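Section 4: First folding run (Stunen two-arm kit)

Now the fun part! With both arms bolted to the rail and homed, give them some real laundry.

1. Spread one T-shirt flat between the arms.
2. Check that both purple cables can swing freely.
3. Open the grippers and set speed to 30 percent.
4. Press Start and keep your hands out for the full 60 seconds. 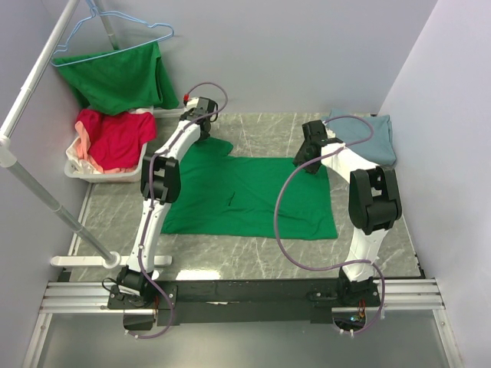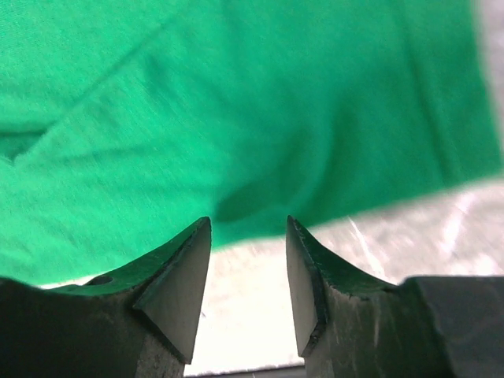
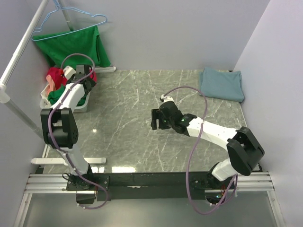
Top: green shirt laid flat. Middle: open fingers at the cloth. Bottom: left gripper at the basket.

CAUTION: Hit Stop before you reach in to straighten a shirt.

Note: Save your settings as Osik 8 before moving on to Section 5.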